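Can a robot do my chores yet? Your questions, answered
By the Dratasa home desk | Updated March
239 shares | 20 comments

Can one take out the rubbish?
Bits of it, and I love watching them try! Getting hold of a bin liner is fiddly work -- the plastic is thin, see-through and shiny, and it changes shape the moment you touch it.

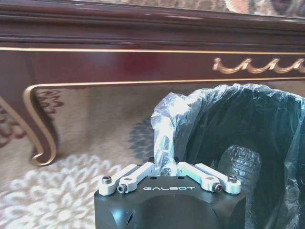 Potgieter wrote in to say that lifting a bag is the easy bit, and wants to know when a robot will tie the knot and put a fresh one in. Fair call. I'd put knots well behind lifting.

What about folding towels?
Getting better all the time. A towel is a kind place to start: four corners, no sleeves, no buttons. Fitted sheets are another matter (I can't do those either). 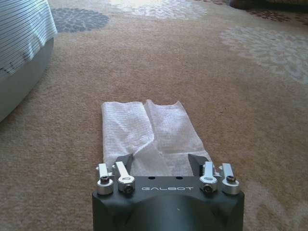
Thick cloth hides its own edges, so the hard part is picking up one layer and leaving the next one alone. Two hands help a lot. Speed is still the sore point, and you'd beat most machines through a full basket.

Are shop floors further along?
Yes, for dull and steady jobs. The Mirkton warehouse at Timadbridge moves 400 tubs a shift by machine, all the same size and colour. Your lounge room isn't nearly so tidy.

Should I wait to buy one?
Keep your laundry basket for now, but do keep watching!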